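I have now spent an entire fall and winter tracking what I wear, and I'm ready to report my findings to the people who did not ask.

The idea came from a newsletter. You write down every item of clothing you own, then make a mark each time you wear it. At the end you learn who you are. I own 173 items. I am apparently a person with a lot of cardigans.

First discovery: I don't wear clothes, I wear a uniform. Same jeans, same gray sweater, same boots. The other things in the closet are there as an audience.

Second discovery: I own 3 black dresses bought for 3 separate funerals, because each time I forgot about the one before. If you need to borrow one, they all fit a little wrong in different ways.

There is an app for this, of course. It's called Fotura and it wanted me to photograph everything against a white wall. I don't have a white wall. I have a wall with shelves on it and a wall with a window in it. I went back to the notebook.

Cost per wear is where it gets dark. You take the price and divide it by the marks. My Makowska boots are down to pocket change. The silk blouse I bought for "meetings" has been to one meeting, and the meeting was moved online while I was parking.

The Surnness raincoat is the worst. It was expensive, it's beautiful, and it lets in water at both shoulders. I've worn it 2 times, both of them under an umbrella.

Winter coats were supposed to be the easy category. You're cold, you put one on, you make a mark.
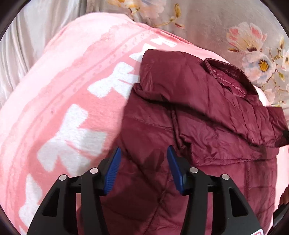
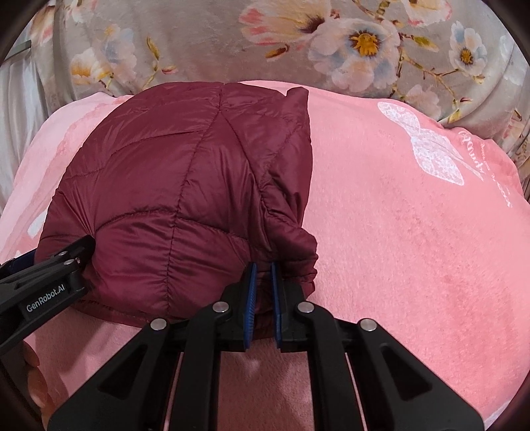 Dark red, quilted, warm. It still goes on the list as one item.

But what counts as a wear? Taking out the trash? Standing on the porch to see if it's coat weather and deciding it isn't? I spent most of a week on this and then ruled that you have to leave the property.

Under the porch rule my bathrobe dropped to zero, which is a lie, and I had to make a separate page for indoor garments. The bathrobe is winning by a distance I'd like to keep private.

The newsletter says anything with no marks by June should go. I've looked at the no-marks pile. It's the person I was planning to be – linen, mostly. She has a boat.

I took one bag to the Plerkora drop-off and came home with a scarf from the rack by the door. So that's item number one of the new year.

Someone asked if tracking made me buy less. It made me buy a nicer notebook.

I'll do socks next, once I've settled whether a pair is one thing or two. Mine have mostly stopped being pairs, so it may be a short thread.

3 comments

the linen woman with the boat lives in my closet too. she never chips in for rent

Porch rule is too strict. If a neighbor sees the coat, it's a wear.

Did you count pajamas as indoor garments or as their own thing? Asking because I've started a list and I'm already mad at it.

More from this author
Every tote bag I own came with something else
I alphabetized the spices and now I can't find any
A short history of my missing gloves

Contact | Copyright | Back to top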